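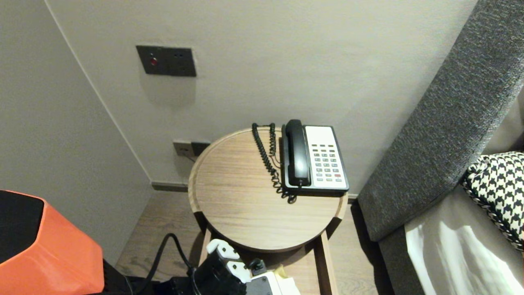
I had been promising myself a trip out to the Cloto open day ever since my neighbor came back from last year's with a tote bag and a lot of opinions, and in August I finally made the drive to Grundale and saw the place for myself. If you have never been, Grundale is mostly feed stores and one very good pie counter, and the Cloto building sits behind the old Peeters furniture warehouse, which still has its name painted down the side in letters taller than my car. Follow the Peeters sign and you can't go wrong. Follow the map on your phone and you will end up at a gravel pit, as I did.

Doors opened at 9 in the morning and by the time I had found the right driveway there was already a line for coffee. They split us into groups of 12, gave us soft covers for our shoes, and walked us through a short hallway into what they call the rooms. I had pictured a factory, I suppose, with a big bright floor and yellow lines painted on it. What they have is more like a string of small hotel rooms and kitchens and offices, each furnished the way a person might furnish it, and in each one there is a robot learning to do something ordinary.

Learning is the word they use, and our guide (a cheerful young woman with a very carrying voice, thank goodness, as I was at the back) spent a good while on what she meant by it. An operator takes hold of a pair of hand controls and drives the robot through a task from beginning to end, and everything is recorded: what the cameras saw, where the arms were, how wide the fingers were open. That is one example. Then they put everything back, move a few things a little, and do it again. When there are enough examples they go to the people upstairs who train the system, and after that the robot gets to try it without anybody holding the controls.

The bedroom was my favorite and I went back to it twice. It has a bed with a gray upholstered headboard and a houndstooth pillow I would happily have taken home, and next to the bed, in the corner, a round wooden side table with a desk telephone on it. An honest-to-goodness telephone with a coiled cord! My group had a couple of teenagers in it and I believe that phone got more attention from them than the robot did. One of them asked where you plug in the charger.

The phone, we were told, is one of the hardest things in the building, and the trouble is all in the cord. A cup is a cup wherever you set it down, but a coiled cord never lies the same way two times running. It loops up and sags and tangles over the tabletop, and a gripper that goes in for the handset from the wrong side can come away with a bunch of cord as well. So they gather far more examples of this one than they first planned. The guide said the bedroom stood at 3,659 recordings that morning, counting all the tasks in it, and that the operators who do the telephone get their pick of the snacks.

The table gives them some grief too, in its way. The top has a raised rim, so you can't simply slide a thing off the side, you have to lift it clear, and with the wall close behind and the headboard on the right there isn't a lot of elbow room for an arm. A man in our group asked why they didn't just pull the table out into the open, and the guide said that would make the recordings easier to get and a good deal less useful, seeing as most people keep their bedside table beside the bed.

We watched an operator do a whole round of it. I expected it to be quick and it was slow, very slow, like watching someone thread a needle in mittens. The first attempt was marked as a miss and kept anyway. They label those and save them, which pleased me, as a person who has always kept her crooked quilt squares. The second went better, and there was some clapping, and then the operator had to put it all back and start over, and we felt a bit foolish for clapping.

I asked how long a shift was and was told 2 hours on the controls and then a proper break, as people's wrists and patience both give out. I also got to ask whether the operators ever dream about it. The one we spoke to said yes, all the time, mostly about the cord.

After the bedroom came the kitchen, where there was a great deal of spoon sorting, and a small office where they were working on drawers. I will confess I had lost my place a little by then and was thinking about lunch. There is a nice display at the end with older grippers you are allowed to squeeze, and a sign-up sheet if you would like to come in and try being an operator for an afternoon. They take people aged 14 and up, with a parent for the younger ones.

A few practical things for anyone going next time. Parking is free but fills up early, so try the Peeters lot. Wear shoes that go on and off easily. There is a shuttle from Prevdale in the morning and another back in the middle of the afternoon, and I would take it if I were coming from that side. The restrooms are past the drawers. And do stop for pie in town on your way home. They were out of peach when I got there, so I had the rhubarb, and bought a second slice for my neighbor.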